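A Saturday at the Grenis olive mill open day
Posted by Noura Farah

I'd been promising myself a trip out to the Grenis mill every fall for years, and this time my cousin Suha Zein simply showed up at my door with a full tank of gas and told me to get my shoes on.

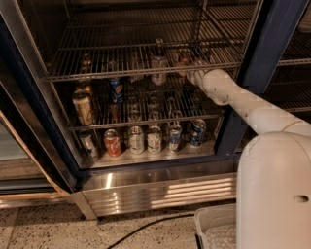
Cans on the bottom level of the drinks fridge. We were parched.

The drive took longer than it should have (my fault, I wanted coffee in Drindby, and then I wanted the good bakery in Drindby too), so we got there just as the second tour was heading in. Our guide was Issa Majali, who runs the pressing floor and talks faster than anyone I've ever met. You have to shout over the crusher anyway, so half of what I learned I learned by lip reading.

They press 3000 liters on a good day in season. I had pictured big stone wheels and maybe a donkey — nope, it's all steel and hoses, and the old millstones are out front with geraniums planted around them. The olives get washed and stripped of leaves, and then they're crushed into a paste that looks exactly like tapenade and tastes horrible. I know because I asked to try it. Suha wouldn't.

What I loved was the smell in the mixing room! Cut grass, green tomatoes, a bit of pepper. Issa says the paste gets turned slowly there for a good half hour, and that the temperature is what he loses sleep over, because too much heat gives you more oil but it goes flat and dull.

The tasting was upstairs and run by Mireille Nimri, very patient with a room full of people coughing. You warm the little cup in your hands, slurp it with a lot of air, and wait for the burn at the back of the throat. We had an early harvest called Kassab and a milder, later one. I went in sure I'd like the mild one and came home with two bottles of the Kassab, so there you go.

Lunch was bread, white cheese, tomatoes and as much oil as you could pour. Tickets were 10 dollars with lunch included, and kids got in free. Parking is a field, and a bumpy one, so don't take the low car. The shop only takes cash and the line gets long after the last tour — buy your bottles before you eat.

Suha is already talking about going back in September next year to see the trees before picking starts.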